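Housekeeping and Guest Rooms, Evening Course
Handout for week 6: Linen, and why we fuss over it
Tutor: Griet Claeys

Welcome back, everyone. A good many of you asked last Tuesday why we spend a whole evening on sheets and towels when there are grander things to learn, and I promised I would write my answer down properly, so please forgive me if this runs on a little. Linen is the one part of a guest room that touches the guest's skin, and it is also the part that costs a small house the most over the years. I would love you all to come away feeling quite fond of it!

1. How much do you need?

The old rule is three sets for every bed: one on the bed, one in the wash and one resting on the shelf. Pongsak Yimyam, who ran the linen room at the Climside for many years, always held out for a fourth, and I have come round to his way of thinking (a broken dryer on a Saturday will do that to a person). If your house is open all 365 days of the year you really do want the fourth set. If you close for the winter, say for 91 days, you can manage with three and spend the quiet weeks mending.

2. Washing

Sort by colour first and by weight second. Heavy towels in with thin pillowcases will twist everything into one great rope, and you'll be standing there untangling it when you ought to be having your tea. Go gently with softener on towels, as it leaves a coating and they stop drinking up the water. Dark cloths should be washed on their own for the first few goes, however colourfast the label says they are.

Mark each batch with the month it came into use. A stitch of coloured thread in the hem is plenty. Veerle Kramer uses green for October and has a little chart pinned inside the cupboard door, which I'd encourage you to copy.

3. Folding and storing

Fold so that the rounded edge faces outwards on the shelf, and put clean linen at the bottom of the pile so that the same two sheets don't do all the work. Keep the cupboard door ajar for an hour in damp weather.

4. The washbasin

Do the bowl and taps before you put out any fresh cloth, and keep your cleaning cloths well apart from the guest's. Small cloths can go on a ring and larger towels on a rail, with room for air to get round them.
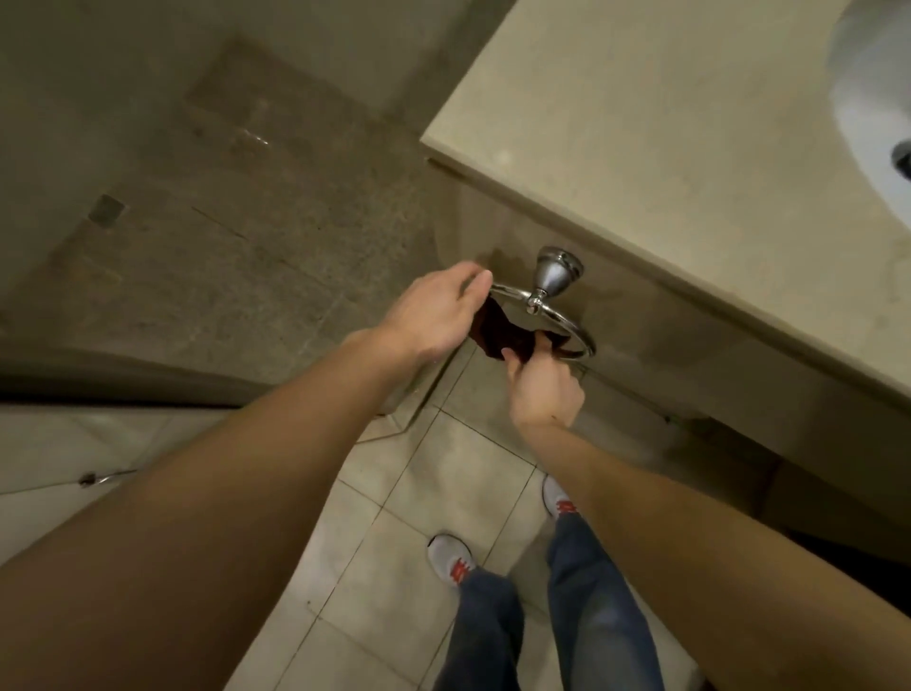
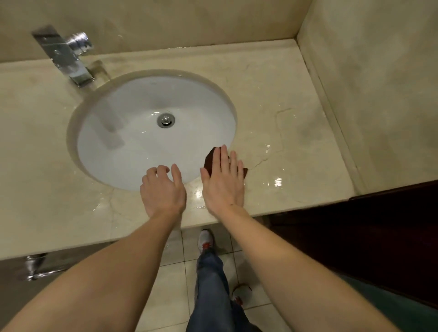 5. For next week

Please read the chapter on stains in your course book, and bring 2 old pillowcases you don't mind spoiling, as we shall be trying tea, red wine and lipstick on them. Zlatko Trajkovski has kindly offered to bring the wine. If you missed the folding practice, come half an hour early and I'll go through it with you.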